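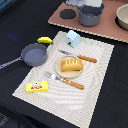 Corresponding author, Lecturer in Early Childhood Studies, Nurnesine Institute

Reading time: 9 min
Shares 42 | Comments 0

3. Materials and procedure

3.1 Setting and sample

The study was carried out in the preschool rooms of two centres, Plollow and Nundano, over one term ending in November. Both centres follow the same play-based program and draw on neighbourhoods with a similar mix of home languages. Consent forms were returned for 373 children. Of these, 345 completed both the naming task and the pretend meal task and are included in the analysis below. Children who finished only one task were left out of all comparisons, although their naming scores are kept in the appendix.

Children were between three and five years of age. Parents filled in a short form on languages spoken at home, the usual place of the evening meal, and whether the child helped to set the table. The last item was scored as never, sometimes or most days. We did not ask about the foods served, as an earlier form with food questions had a poor rate of return.

3.2 Play materials

The play food was of the kind sold for home corners in childcare centres. Items were chosen on three grounds: the food had to be familiar at both centres, its name had to be short in English, and its colour had to be close to that of the real food. The third ground matters more than it may seem. In pilot work, children who were shown foods in unusual colours tended to name the colour first and the food second, which lengthened the response and made scoring harder.

Each meal was laid out on a placemat before the child sat down. The placemat marked the space belonging to one diner and gave the scorer a fixed boundary for judging whether an item had been placed 'in the setting' or 'away from the setting'. An item lying across the boundary was scored as in the setting if any part of it touched the mat.

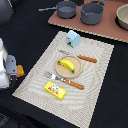 Figure 1. Place setting with banana, plate, knife and fork.

Foods were grouped as 'ready' (eaten as they are, or after peeling) and 'shared' (usually cut or divided at the table). The banana in Figure 1 belongs to the first group and a loaf of bread to the second. Packets were treated as a separate class. A child may name a packet by its contents, by its shape or by the shop it comes from, and all three were accepted as correct.

3.3 Pretend meal task

The child was seated at the table beside a familiar educator, who opened with the words 'It's time to eat. What will you do first?' No further prompt was given unless the child was silent for 30 seconds. The educator then said 'You can show me', and the session went on without further talk from the adult.

Speech was written down on the Kubo record sheet, which has one line for each utterance and a margin for gestures. Utterances were sorted into naming ('banana'), requesting ('I want the bread'), directing ('you cut it') and narrating ('now he's having his dinner'). An utterance that met the terms of two classes was given to the later one in this list. Singing and counting were recorded but not sorted.

Two scorers worked from the sheets separately. Where they differed, the utterance was read again with the lines before and after it, and a joint code was entered. Most differences lay between directing and narrating – a child who says 'cut the bread' may be speaking to the adult or to a doll who is not there – and we therefore report these two classes both apart and combined.

3.4 Limits of the materials

A single place setting favours talk about one diner. Children who eat from common dishes at home may find the layout strange, and a low count of requests from these children should not be read as a lack of language. Several asked where the other plates were. Such questions were coded as requests, though a case could be made for giving them a class of their own, and the Plollow sheets have been marked so that this can be done at a later stage.

The use of a knife and fork raises a similar point. Spoons and chopsticks were named by some parents in the free space on the form, and neither was part of the task. Section 4 reports results by centre and by the table-setting item, with home language entered as a control.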